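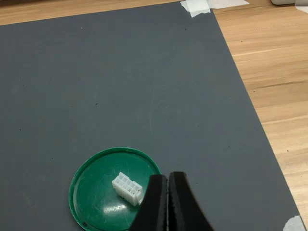

Seventy jars and a waiting list: how Feltville learned to share its sourdough

The woman who runs the Feltville Starter Library would rather I didn't print her name. "Everyone here knows who I am, and everyone else can just ask for the bread lady," she says, already cutting me a second slice. It's a rye with caraway, dark and a bit sour and so good that I forget my next question.

The library lives in a fridge at the back of the old Jardine hardware store, and it lends out sourdough starters the way other places lend books. You borrow a jar, feed it, bake with it for as long as you like, and bring a spoonful back when you're done. There are 70 cultures on the shelves at the moment, each with a card tied to the neck.

She started it one April with a single culture, a wheat starter she calls Rundby after the village her grandmother left. "It came over dried on a tea towel, or so the family story goes," she says. "I can't prove a word of it. What I can tell you is that it's bubbly by lunchtime if you feed it at breakfast, and it makes the best cinnamon buns I've ever eaten."

I ask which jar goes out most often and she doesn't hesitate. Girketa is a thick, slow rye that arrived as a swap from a baker two provinces over, and there's usually a queue for it. "People are scared of it at first! It smells like apples and nail polish, and they phone me up thinking they've killed it. Give it some flour and leave it on top of the fridge overnight. It'll forgive you."

The borrowers' book now runs to 313 names. Some are serious bakers with proofing baskets and strong opinions on hydration, but plenty have never made a loaf before. She's fondest of that second lot. Her first-timer's recipe uses 700 grams of flour and makes two smallish loaves, one for the table and one for next door, and she tells everybody to bake it in whatever heavy pot they already own.

"Please don't go out and buy things," she says, laughing. "I used a casserole dish with a chipped handle for years. The colour of the crust was gorgeous."

We get onto flour, and there goes half an hour. She's mad for Red Fife (the old Canadian wheat, nutty and a little thirsty) and she'll talk about milling as happily as other people talk about hockey. She keeps a bag of it under the counter for anyone who wants to try a cup before committing to a whole sack.

A bigger fridge is next on her list, and after that a proper bake day on 8th July, with the doors open and the butter out. Borrowers have been asked to bring a loaf and the card from their jar. "I want to taste all of them side by side," she says. "Same flour, different jar - you wouldn't believe how far apart they can be."

I left with a jar of Rundby on the passenger seat, belted in.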